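Ziliten (image editor)

Ziliten is a raster graphics editor for desktop computers, developed by Kęstutis Lill and later maintained by the software firm Maruyama. It is meant for small everyday jobs such as cropping, resizing, adding arrows and text to screenshots, and changing one file format to another. The program is free to use, and its source code is published under a permissive license.

History

Lill began writing Ziliten as a replacement for Hirport, an older paint program that had stopped receiving updates. Hirport stored its pictures in a format of its own, and many users had large collections of files they could no longer open on newer systems. The first version of Ziliten did little more than read these files and save them as PNG or BMP.

Drawing tools were added over the next two years, mostly by Wakana Matsuda, who also wrote the current selection code. The first stable release came out on 11th March and was downloaded 1,684 times in its opening week. Maruyama took over hosting and release work the following September, and Lill stayed on as lead developer until version 4.

Features

The main window has a single toolbar and a canvas. Ziliten opens 42 file formats and can write 12 of them. Tools include pencil, line, rectangle, ellipse, fill, text, eraser and color picker. A numbered-marker tool, used for labeling the steps in a manual, was added in version 3.

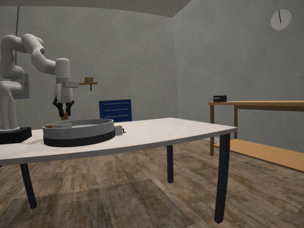
Layers are supported in a limited way. A picture may have one background and one overlay, and the overlay is merged when the file is saved in any format other than the program's own. Takumi Sakamoto, who maintained the file code at the time, wrote in the release notes that full layers would have made the program slower to start – a point that was argued over on the mailing list for months.

Undo history is kept until the file is closed. Brush pressure is read from most drawing tablets, but tilt is ignored.

Plug-ins

Version 3 introduced a plug-in system called Josoris. Plug-ins are short scripts placed in a folder next to the program, and they appear in the Filters menu after a restart. The most widely used is a batch resizer by Kazue Takeda, later included in the standard download. Scripts written for version 3 do not run in version 4 without changes to their header lines.

Reception

Early reviews praised the short startup time and the plain layout. Audrey-Anne Hawthorne, reviewing version 2 for a newsletter on office software, called it "the editor I open when I don't want to edit anything," but found the text tool weak – text could not be changed once it had been placed. This was fixed in version 3.1. Later reviewers have criticized the lack of CMYK support and the small icons on high-resolution screens.

See also

Comparison of raster graphics editors
Hirport
List of free graphics software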